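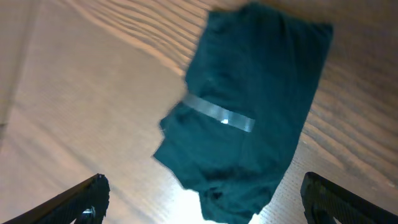

## Kit library reopens with clear bins and a shorter queue

The sports kit library at Guérin Hall is open again after a break of 15 days, with its shelves rearranged and most of its clothing moved into clear plastic storage bins. The library lends out T-shirts, tracksuit bottoms, jackets and running tops with reflective strips to anyone living in the Zomari estate and the streets behind it.

Until this summer everything was kept in cardboard boxes under the stairs. Two of them gave way in July, and the hall decided to replace the lot. A grant of £900 from the Nitel Fund paid for 58 bins, new labels and a second rail for coats.

Clothes are now sorted on the tables in the main room before they go back on the shelves. Dark items are kept together, folded and laid flat across the bottom of a bin. Lighter colours have their own shelf by the window, and anything that comes back with a broken zip or a missing snap is set aside for mending.

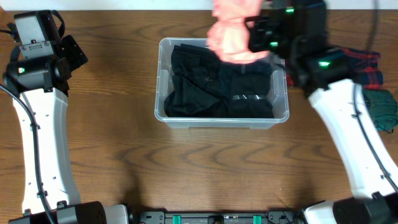 Dark clothing in one of the clear bins at Guérin Hall.

The library had 122 borrowers on its books at the end of August, and the old boxes had become a nuisance for them as well. Finding a size often meant emptying a whole box on to the floor. With clear sides it should be possible to see what is in a bin without taking the lid off – the sizes are also written on a card at one end.

Borrowers can take up to four items at a time and keep them for six weeks. There is no charge and no deposit. Children's sizes go quickly in September, so families are asked to return outgrown things as soon as they can.

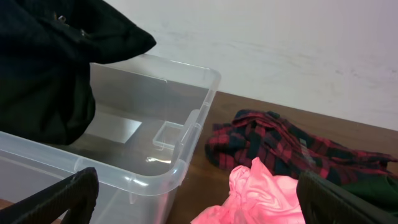
Returns should be washed and dried, with the pockets emptied. They can be left in the blue crate inside the side door on Flinar Road, which is unlocked from 9 am. Please don't leave bags on the step, as several were soaked in the spring and had to be thrown away.

The hall is still short of waterproof jackets in adult sizes and would be glad of any in fair condition. It has enough football socks for now. Shoes and helmets can't be accepted.

The library is open from 4 pm until 6.30 pm on school days during term. The hall's main entrance has a step; a ramp is available at the side door.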